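Scene shuffling for kitchen robots

Last updated Oct 15, 2020

Scene shuffling is a way of training a robot arm in simulation by changing how a room looks and where things sit between one attempt and the next. I've been using it for a good while now, mostly on kitchen tasks, and I keep this page going for anyone who wants the plain version without wading through our code. The wider field calls this kind of thing domain randomization. Ours is a narrower recipe with its own habits, and it grew out of a project called Brunuvico that a few of us run from Holtstead.

The basic idea

You build a kitchen in software, put an arm in it, and give the arm a job that involves the microwave. Then you change the kitchen a bit and start over. Cabinet finish, tile color, counter pattern, the lighting, where the arm's base stands, all of it can be shuffled. What you don't change is the way the kitchen works: a door still swings on its hinge and a knob still turns the way a knob turns. The hope is that the learned controller (people say "policy", and so will I) stops caring about the color of the backsplash and starts caring about the things that matter for the job.
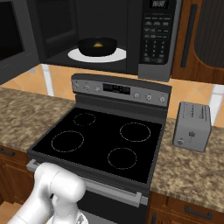
Microwave tasks are my favorite test, because they're mean! An over-the-range unit sits high up, the opening is a box with walls on every side, and the open door takes away a big slice of the space an arm would like to move through. On top of that the inside is dark, so a policy that works from camera images gets very little to go on. A black bowl against a black back wall is about as hard as it gets for ours, and I wouldn't take that case out of the training set for anything.

Then there's the carrying part. Food rides loose in whatever dish it's in, so the arm can't just think about its own fingers, it has to keep the dish fairly level the whole way. We score a run as good only if the food is still in the dish at the end and the dish is where the task asked for it. Our early policies loved to tip things. They'd plan a lovely short path and dump the food on the stove (I watched a lot of simulated lemons roll away that spring).

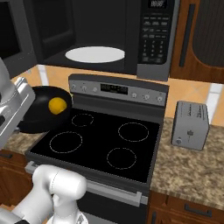
What gets shuffled

We split the changes into two groups. Looks are cheap: surfaces, light, small shifts in camera position. Layout costs more, since every change there needs a check that the task can still be done at all. Ledesma, our scene builder, handles that check by having a simple scripted arm try to reach the targets first. If the scripted arm can't reach, the layout is thrown out and another one is drawn.

A normal training set for us is 800 layouts, and we hold back 60 more that the policy never sees until test time. I'd love to say we worked out those numbers carefully. We picked them in August to fit the computers we had, and they've stuck.

Where the arm stands

Base position deserves its own section. Move the base a little and the same kitchen becomes a different problem: the handle you could reach easily is now behind your own elbow, or a link of the arm blocks one of the cameras. For a long time we kept the base fixed and shuffled everything else, and the policies looked great right up until we nudged the base. Now we shuffle it in every batch, and we use several camera views so that one blocked view doesn't sink the run. 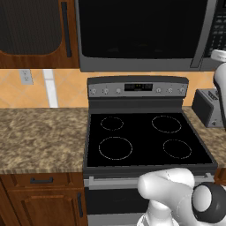

Results so far

We run nearly 1000 test attempts per policy. The shuffled policies beat the fixed-kitchen ones on the held-back layouts by a wide margin, and the gap is biggest when the base has moved. On the original kitchen, the fixed ones still win by a little, which makes sense to me, as they've had all that time to memorize it.

We sort failures into 11 types. The most common is a bump against the side of the opening on the way in or out. Next comes letting go too early, with the dish still a bit above the surface.

Known limits

Liquids aren't handled at all. Steam, grease and glare on real glass are missing too, so I wouldn't read our numbers as a promise about a real kitchen. Gollden, the follow-up project, is meant to try the same policies on a physical arm, and I'll add a section for it once there's something to report.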